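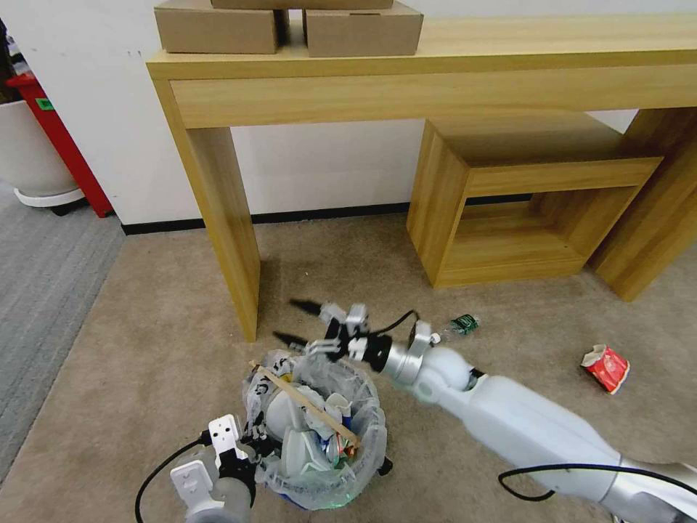 July 21, 2022

Gripper comparison, floor pickup into lined bin. Right arm: Kistow long fingers. Left arm: stock Brilby, kept as the baseline. Same controller and gains on both, speed capped at 50 percent.

Objects: small green plastic bottle with white cap, crushed paper cup. Both start on their sides on the beige carpet.

- Kistow, bottle: 11 tries, 2 misses. Both misses were fingertips closing high and rolling the bottle away.
- Kistow, cup: no misses, but it folds further at the default force. Dropped the limit and it held.
- Brilby, bottle: fine once over it. Approach is slow — the body has to come down almost to the carpet before the fingers reach.
- Brilby, cup: skipped, wrist fault. Cleared on restart, cause unknown.

The wrist cable on the right arm needs a shorter loop. It pulled tight near full roll and the force reading drifted. Discard the last Kistow run for that reason.

Bag rim: long fingers snag the plastic if they open below the edge. Release height raised by 100 mm, no snags after that.

Next: rerun Brilby on the cup, then try the Castellanos pads on the Kistow fingers. Pads are still at Itwood.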